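Laundry and Linen Attendant — Stoltmont Guest House, Jemircombe
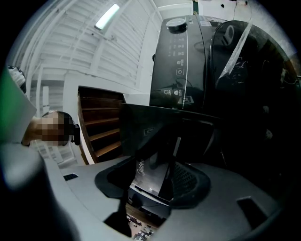 The black top-loading washer in our laundry room, lid open.

18th June
By the Stoltmont office

412 views | 4 shares | 0 comments

Stoltmont is looking for a part-time laundry and linen attendant to start as soon as we find the right person. The job covers washing, drying, folding and putting away the linen for the guest house, plus the kitchen towels and the cleaning cloths.

The position is year-round, 52 weeks, with paid time off. Shifts are 4 hours long and start in the morning after checkout. You will be working alone most of the time, with the housekeeping staff on the floor above.

What the work involves

Collect the used linen from the landings and sort it before it goes downstairs. Whites, colors and kitchen towels are washed separately. Check pillowcases for earrings, phone chargers and anything else guests leave behind, and put those items in the lost property drawer with the room number.

Treat stains before washing. We keep a stain chart on the wall, and you will be shown how we handle makeup, coffee and sunscreen — sunscreen is the one that gives us the most trouble in summer.

Run the top-loader for small loads and the larger machines for sheets. The top-loader has a dial and a column of buttons on the control panel. Please learn the settings we use and stick to them. Leave the lid open when you finish for the day.

Fold sheets and towels to our sizes and stack them on the labeled shelves. Torn or worn pieces go in the mending bin. Write down what you pull out so we can reorder.

We also do the table linen for the Cusi tearoom across the yard. Their napkins and cloths come over in bags after lunch and need to be back before the tearoom opens the next morning. Last June we washed 1,453 napkins for them, so this is a regular part of the job.

What we are looking for

You do not need to have worked in a laundry before. We will train you over your first few shifts. You do need to be on time, able to stand for a full shift and able to carry full baskets up one flight of stairs. There is no elevator.

Some experience with ironing would help. So would a driver's license, but it is not required. The bus from Hitus stops at the end of our road, and there is free parking behind the building for anyone who drives.

Perfumed hand lotion is not allowed in the folding area. We have guests who are sensitive to it.

Pay and benefits

Pay is weekly and depends on experience. We will tell you the rate when we first speak, before you come in. Lunch is included on days you work, and we supply aprons and gloves. Staff may use the washer for their own clothes after the last load of the day — bring your own detergent.

How to apply

Drop off a short letter at the front desk or mail it to Stoltmont Guest House, 589 Mill Road, Jemircombe. Tell us which mornings you can work and when you could start. Include one reference with a phone number. A résumé is fine but we do not ask for one.

We read letters as they come in and will take the notice down once the position is filled. Applicants will be asked to come in for a paid trial shift.

More from Jemircombe Jobs
Breakfast cook, weekends — Stoltmont Guest House
Counter help wanted at the Cusi tearoom
Seasonal gardener, Hitus
Night desk clerk (position filled)
School bus monitor, Hitus and Jemircombe routes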